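Evening woodcarving is back in Grimstead, and the waiting list is already long

Last updated: March 9, 2023

Print this page | E-mail this story

I'll admit I had given up on this one. When the old Miah building shut its doors last August, the evening woodcarving course went with it, and the notice taped inside the glass said only that classes were "paused". I walked past that notice all autumn and it never changed, apart from going a bit yellow. So when Funmilayo Akpan rang me to say she had signed a lease on the ground floor of the former Brunell shoe shop, I put my coat on and went straight round (it's two minutes from my front door, so no great heroics).

The course starts again next month. There will be two classes a week, one for beginners and one for people who have carved before, with up to 20 places between them. And now the bad news, if you were planning to stroll in and put your name down – 30 people are already on the list, and that was before I'd written a word of this.

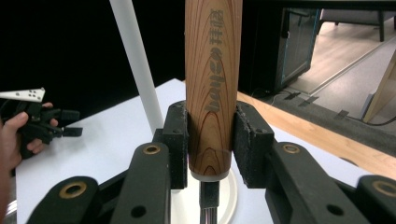

Funmilayo taught the course for years at the old place and she is plainly delighted to be teaching again, even if the new room still smells of shoe polish. "I kept getting stopped in the supermarket," she told me. "People would come up to me by the bread and ask what to do about a spoon they'd left half finished. I can't mend a spoon in the supermarket!"

The rent is the part that nearly sank it. The landlord first wanted a five-year agreement, which no evening class in its right mind would sign, and things went quiet over Christmas. What changed matters was Rafsan Cassim, who runs the picture framing business upstairs and wanted the ground floor for storage during the day. He and Funmilayo are sharing the cost. He gets the back half for his mouldings and glass, she gets the front half after six, and a very large curtain goes down the middle. I've seen the curtain. It used to hang in a theatre and it weighs more than I do.

Fees will be £626 a term for the whole beginners' class, divided by however many turn up, so a full room makes for a cheap night out. I like that way of doing it, though it did take me two goes and the back of an envelope to follow. Tools are shared and you don't need to bring your own, but you can if you're fond of them. Lime and a little cherry will be sold by the block at cost.

On the subject of tools, Lieven Cuypers will be coming in at the start of term to teach sharpening. I sat in on one of his sessions at the old building and I still think of it whenever I'm hacking at a tomato with my kitchen knife. His view is that most beginners who say they're no good at carving are pushing a blunt edge through the wood and getting cross. He'd like everyone to spend their whole first evening at the stones, and Funmilayo would like them to go home with something they've made, and I gather the two of them have settled on half and half.

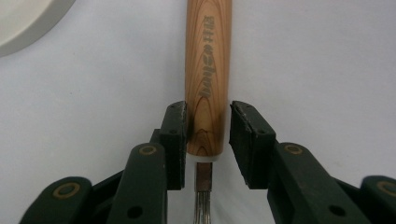 Plenty of you wrote in last year asking whether there'd be anything in the daytime. There might be. Ho-yin Yuen, who came to the course as a complete beginner and now carves the most beautiful little birds, has offered to take a morning group if enough people want one and if the framing business can spare the front room. Nothing has been agreed, so please don't turn up with an apron on. Leave your name at the Plultus café on the corner, where there's a sheet pinned up by the till, and say whether mornings or evenings suit you.

Getting in is easy enough for most, with a level doorway from the street, but the toilet is up four steps at the moment. Funmilayo has asked for a quote to put that right and hopes to have it done before the summer. If the steps would be a problem for you, she'd like to hear from you now, before the places are given out. Parking is the usual Grimstead misery. Use the one behind the library and bring change – the card machine there has been broken since I moved here.

Places will go first to those who had paid for the term that was cancelled, which seems only fair to me, and after that in the order names were put down. I'm on the list myself, a good way down it, with half a salad server in a drawer at home that I've been meaning to finish. Þórarinn Arnardóttir is just above me and has told me cheerfully that there's no chance of a swap.

An open evening is planned for the week before classes begin, with tea, a few finished pieces to look at and a chance to ask questions. I'll put the time up on this page as soon as Funmilayo has the keys to the front door, which were due yesterday.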